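Engagement numbers after the dashboard update: does anyone believe them?

Started by sheikh_sunil, Sun 13 September

sheikh_sunil wrote:
I run the social accounts for a surgical training center in Baden and we use Danora for scheduling and reporting. Since they moved everyone to the new reports page, my engagement numbers have gone through the roof and I don't trust a single one of them.
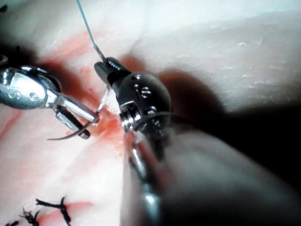 The old report gave one post 206 engagements for its first week. The new one gives it 609 for the same seven days on the same account. I didn't touch it, I didn't boost it, and the comments under it are the same comments. Their help page says the new report "captures a fuller picture of interaction." Fuller how? My boss has already seen the bigger number and likes it very much, so I would like to know what it is before I have to defend it in a budget meeting.

Sunil

maeng_fan wrote:
They count link previews now. If somebody hovers or the preview expands in the feed, that goes in as an interaction. Export the raw CSV and look at the column called int_type.

sheikh_sunil wrote:
Which plan are you on? My CSV has date, post ID, network, total. No int_type.

maeng_fan wrote:
Agency plan. Could be it's only there.

sheikh_sunil wrote:
So the breakdown that would let me check the number costs extra. Great.

pyo_se wrote:
I don't buy the preview theory. I manage four accounts and on two of them the totals went DOWN after the switch. If they were just adding previews to the pile, everything should go up. My guess is they changed the attribution window. Old report counted by when the post went out, new one counts by when the click happened. Check whether your week starts on a Sunday or a Monday in settings too, mine got reset.

quietharbor wrote:
It can be both. Previews in, bot traffic out. Accounts with a lot of junk followers drop and clean ones rise. I don't see why this is a scandal, every tool redefines engagement every couple of years. Pick a start date and only compare forward from there.

pyo_se wrote:
"Only compare forward" is fine if you don't have a client with a contract that pays on year over year growth. I have one. January to January. What do I put in the report, an asterisk?

quietharbor wrote:
Yes? An asterisk and a sentence. I've done it.

pyo_se wrote:
And they paid?

quietharbor wrote:
They asked a lot of questions and then they paid.

sheikh_sunil wrote:
Checked the week setting. It had been moved to Monday, so Si-eun is right about that part. Put it back to Sunday and the post went from 609 to 600. That leaves nearly all of the gap unexplained. Also tried filtering by network and the separate networks don't add up to the total on the same screen, which I'd think somebody would have noticed before launch.

dlr_77 wrote:
We left for Lomunine over exactly this kind of thing. Numbers match what the networks show natively. Never looked back.

maeng_fan wrote:
Lomunine doesn't match native either. I trialed it next to Maeng for a month and it was under on every single post. Lower just feels more truthful so people assume it is.

dlr_77 wrote:
Mine match.

maeng_fan wrote:
Did you check or did the sales guy show you a slide

dlr_77 wrote:
I checked the ones I cared about.

pyo_se wrote:
That's kind of the problem with all of them though. Sunil, what does the network itself say for that post? Forget the dashboard, log in to the account and open the post stats.

sheikh_sunil wrote:
Likes, comments, shares and link clicks by hand come to a bit over the old number. Nowhere near the new one.

pyo_se wrote:
Then I'd report the native numbers and tell your boss the other one is under review. He'll be grumpy for a week. Better than having it fall apart next year when they redefine it again.

quietharbor wrote:
Native isn't holy either. They leave out whatever they feel like leaving out.

pyo_se wrote:
Sure, but at least I can see the parts and add them up.

sheikh_sunil wrote:
Support wrote back. Quoting the useful bit: "Engagement totals may include passive interactions depending on network availability." I asked for a list of passive interactions and which networks. They closed the ticket and sent me a satisfaction survey.

maeng_fan wrote:
passive interactions = previews. told you

pyo_se wrote:
It says "may include." That could be anything, including previews. And it still doesn't explain my two accounts going down. Reopen the ticket and ask for the definition in writing, I'll send the same request from mine and we can compare answers.

sheikh_sunil wrote:
Reopened. Will post what they say if they say anything.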